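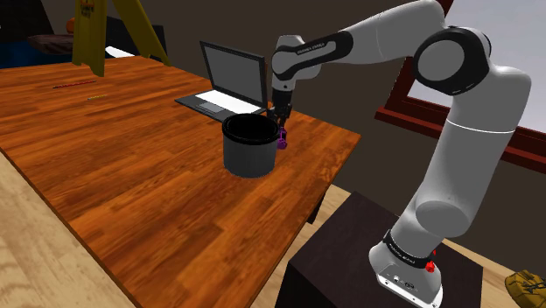
What is the difference between kinesthetic teaching and teleoperation?
In kinesthetic teaching a person takes hold of the arm and moves it through the task, while in teleoperation the person drives it from a separate device – a joystick, a tracked controller or a second arm.

Recording
Both methods store joint angles and gripper state at a fixed rate. The Trarkeck set, compiled by Dilani Siddiqui, holds 281 demonstrations of pick-and-place tasks on a 7-joint arm, all teleoperated in simulation.

Limitations
Hand guiding requires a real arm and puts the teacher's hands in the camera view. Remote control avoids this but gives a weaker sense of contact – new operators tend to close the gripper early.

See also: Imitation learning; Trajectory replay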